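Stanciu Interiors – Project Gallery
Wall grid and storage corner, Gralgate workroom
Posted 2026-07-14

The Gralgate workroom has one long wall that was left plain when the rest of the room was fitted out. The plan is to paint it as a set of large squares in two close shades, with the storage pieces standing against the right end. The notes on this page cover the layout stage. Paint has not been ordered in quantity, and the shades are still on sample cards.

Layout was done with blue painter's tape directly on the existing coat. The tape marks the joints between squares, and its center line is the paint line. It will come off before painting and be replaced with fresh tape set to one side of each pencil line. Leaving layout tape up for more than a few days makes it harder to remove cleanly, so the pencil marks should go on early.

1. Layout, storage in place
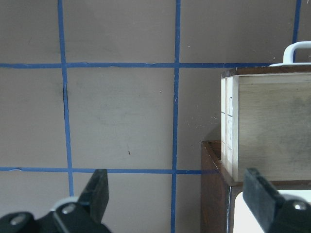
Square size was set at 34 inches on center. The first trial used 33 inches, which left a narrow strip at the left end that would have needed its own color. The extra inch per square moves the leftover to the right end, where the storage covers most of it. The full run of wall is 236 inches, measured along the baseboard and again at shoulder height. Both readings matched.

Verticals were set with a plumb line from a pin near the ceiling. Horizontals were set with a level and checked from the floor at both ends. The floor drops slightly toward the door, so the level reading was used wherever the two disagreed. Tape stretches when it is pulled off the roll under tension and then creeps back after it is pressed down. Long strips should be laid in short pulls, pressed at the center first and then along both edges.

Materials for this stage:
Painter's tape, blue
Plumb line and pin
Level
Soft pencil, sharpened often
Plastic spreader for pressing edges
Tape measure, checked against the shop rule

2. Wall condition and the box 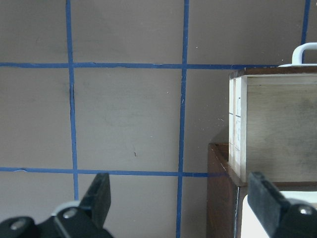
Surface preparation follows the layout and is done one square at a time. The wall has a matte finish, and matte paint holds marks that a satin finish would let go. Faint scuffs show between the strips, with a few pale scratches in the panel to the right of the central strip, and the lower strip has a small nick near its left edge. Scuffs get a damp sponge and then a light pass with fine paper. Scratches are filled only if a fingernail catches in them. The nicked tape can stay, as it has no effect on the pencil line.

The first filler tried was Wutorum fine. It sands well but dries brighter than the wall, and it flashed through one coat of the lighter shade on the test board. Two coats covered it. Spot priming before the first coat is the safer order and has been added to the work sheet.

The light wooden box is listed in the room plan as Flallarau, after the shelf range drawn up for the same room. It sits on the dark brown cabinet and will stay there in the finished layout. The top rim is a darker brown than the sides, close enough to the cabinet that the two pieces read as a pair. No refinishing is planned for either one. The cabinet will be pulled forward for painting, and felt pads will go under it before it is moved back.

3. Notes for the paint stage

The order is all squares of the lighter shade first, then the darker. Squares of the same shade touch only at the corners, and the corners need the most care with the knife. Sample cards were viewed on the wall in February light and need a second look under the summer sun, as the warmer of the two shades shifts toward pink late in the day.

Room temperature was 69 degrees during layout. The same setting will be held for painting, with the door closed and the vent on low.

Remaining items: final shade choice, felt pads, one more roll of tape.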